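Home Products Bedroom Textiles Care Contact

Clarasska Ribbed Knit Sock, Gray

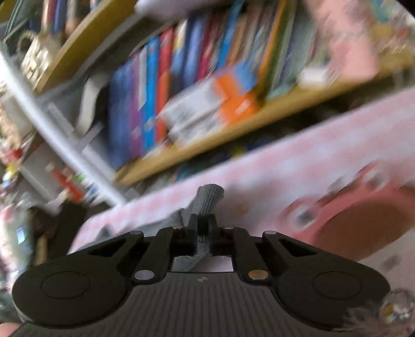 Lebrun Home Textiles – Knitwear Department

The Clarasska is a gray knitted sock for indoor wear, made for use at home, in boarding houses and in guest accommodation. It is knitted with a pronounced rib that keeps its texture when the sock is rolled or folded, so that a pair may be kept upright in a drawer or on a shelf and still be recognized at once. The sock is supplied in gray only.

Construction

The leg and the upper foot are worked in one continuous rib. The sole is knitted more closely than the leg and is slightly thicker under the heel. The toe is closed flat, and there is no raised seam on the inside. The cuff holds the leg without leaving a deep mark on the skin. Persons who require medical compression should consult their physician and select a product intended for that purpose.

Sizes

The Clarasska is offered in Small, Medium and Large. Customers who fall between two sizes are advised to take the larger one. The fabric relaxes a little in the first few wears and returns to shape after washing. Sizes may be combined within one order at no additional charge.

Ordering

Article number: 2060
Color: Gray
Unit of sale: One pair
Institutional pack: 5 pairs, one size per pack

Institutional packs are delivered without individual sleeves. Single pairs are delivered with a paper band, which should be removed before the first wash. Orders of up to 123 packs are normally shipped from the Vandenside warehouse in one delivery. Larger orders are divided, and the department will confirm the dates in writing.

Washing and storage

Wash the socks inside out on a gentle cycle in cool water, with similar colors. Do not bleach. Reshape while damp and dry flat. Tumble drying is possible on the lowest setting – the leg may become slightly shorter. Ironing is not recommended, as it flattens the rib.

For storage, lay one sock on the other, fold the toe toward the cuff and roll loosely. Turning one cuff over the pair is convenient but will stretch the knit over time. Pairs that are put away for the season should be clean and fully dry. The Nindby drawer divider, article number 582, is suitable for rolled pairs in all three sizes and is sold separately.

Changes to the product

The cuff was lengthened in June at the request of several boarding houses. Stock with the shorter cuff carries the same article number and may still be supplied in size Small. Customers who need a uniform cuff length across an order should state this on the order form.

Returns

Unworn pairs may be returned with the paper band in place. Opened institutional packs are accepted only where there is a fault in the knitting. Please enclose the delivery note and mark the affected area with a thread or a safety pin. Adhesive labels should not be applied to the knit.

Page revised 2021-11-05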